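How to remove tea and coffee stains from mugs

Ermelinda Bragança
Updated 9 May 2025

Brown marks inside a mug come from tannins, which cling to the glaze and build up with each drink. Hard water makes it worse. Washing-up liquid alone will not shift them once they have set, but bicarbonate of soda usually will.

What you need

Bicarbonate of soda
A soft cloth or sponge
Warm water
White vinegar (for limescale only)

Step 1. Rinse the mug and tip the water out. Leave the inside damp.

Step 2. Put a teaspoon of bicarbonate in the bottom and add a few drops of water, enough to make a thick paste.

Step 3. Rub the paste round the inside with the cloth. Go over the line where the drink normally sits, as the stain is darkest there. Do not use wire wool or a scouring powder. Both scratch the glaze, and a scratched mug stains faster than before.

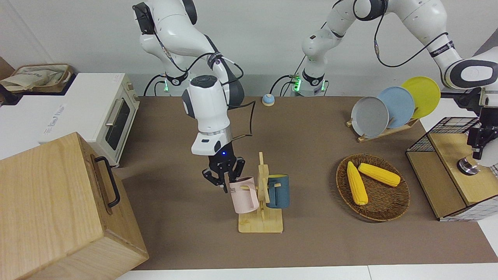

Step 4. Rinse well and check under a good light. If there is still a shadow, fill the mug with warm water, stir in another teaspoon of bicarbonate and leave it overnight. Wipe again in the morning.

Step 5. Wash as normal and dry with a clean tea towel. Mugs put away damp can pick up a stale smell, especially if they are stacked.

Limescale

A chalky white ring is limescale and needs an acid. Use one part vinegar to two parts water, leave for 23 minutes, then rinse twice. I did a whole shelf of mugs this way after moving to Andenlow in November, where the water is very hard.
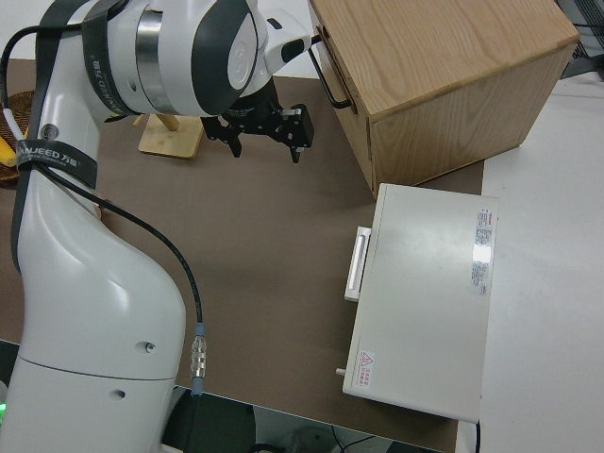
Do not mix vinegar with bleach at any time. Keep it away from metallic trims too – gold rims dull quickly.

Printed mugs

Keep the paste to the inside. Printed lettering on the outside may be less hard-wearing than the glaze, so wash it by hand with a soft sponge.

How often

With daily use, once a fortnight is plenty. A quick rinse straight after drinking makes the most difference – even cold water will do.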